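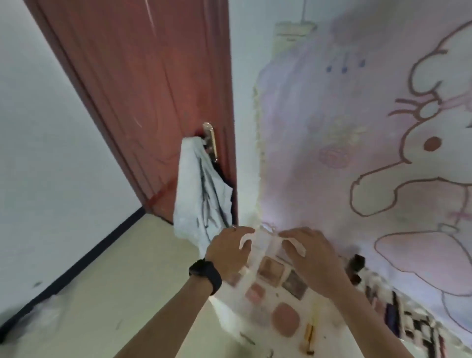 Slide 1. Clear film at the left edge of the rabbit mural, both hands on it.

Notes, Yu-ting Tseng, student project talk, July 2019

Open with the task name only: film handling at a wall. Leave the slide up while people sit down. Project name is Grorer, run inside the Trulbridge robotics club. Skip the club history.

Point at the hands first. Both are on the plastic, the right one spread open with the fingers over the edge. Ask the room where they would place a two-finger gripper. Wait for an answer before going on.

Next point: the film is transparent and crinkled. Depth readings on it are poor, and the wall behind it carries pale pink and white artwork with few strong edges. Our first segmentation model labeled the film as wall in 217 of the 475 clips. Say the number slowly. It comes back on slide 4.

Then the floor. Compacts, tubes and brushes lie at the foot of the mural, plus a utility knife with a yellow and black body. The planner treats all of these as obstacles. The knife has its own class and a wider keep-out margin, 12 cm. If asked why 12: it was tuned by hand in April and has not been revisited.

Door and lever handle at left: mention only if someone asks about reach limits. A light blue cloth hangs from the handle and was a useful test for the deformable class. The detector confused it with the film twice. Both cases are in the backup slides.

Transition to slide 2, the Chien controller. State the loop: detect edge, close, pull along the wall plane, check force, repeat. Do not read out the gains.

Time check: 2 minutes to here. If over, drop the cloth and go straight to the controller.

Questions on data storage go to the Hostside page, link on the last slide.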